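HIST 86: War and Memory in the Pacific
Unit 4 handout: Prisoners, Letters, Returns
Instructor: Ida Grube

Read this before you start on the Garkcombe letters. You will need it for the short paper.

The collection holds 40 letters from one American airman to his sister, written before and after his time as a prisoner. None survive from the captivity itself. What we have for those months is a notebook he filled after he got home, and he says on its first page that he had already told the stories many times.

Keep the two kinds of source apart in your notes. A letter from a training base was read by a censor and written to calm a worried family. The notebook had no censor, but it was written by a man who knew how the war ended. Mark each quotation L or N.

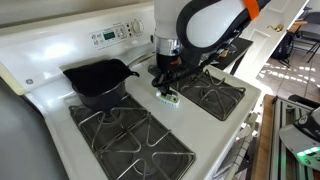
Food comes up more than anything else in the notebook. Prisoners traded recipes, argued over them, and planned meals for the day they got out. Historians used to skip these pages. Woveck's chapter treats them as evidence of how men kept track of time and stayed on speaking terms. Kwak is more doubtful and thinks the long menus were added later. Read both, Woveck first.

Terms to know: parole, repatriation, war crimes tribunal, occupation, oral history.

For discussion
When does the airman name a guard, and when does he write only "the guard"?
What changes in his spelling of place names after September 1945?
Why might his sister have kept the envelopes?

Short paper: 901 words maximum, footnotes not counted. Pick one event that appears in both a letter and the notebook. Use the Clestach transcription and cite by page. Due 4 April 2026, by upload. Paper copies go in my mailbox the Friday before.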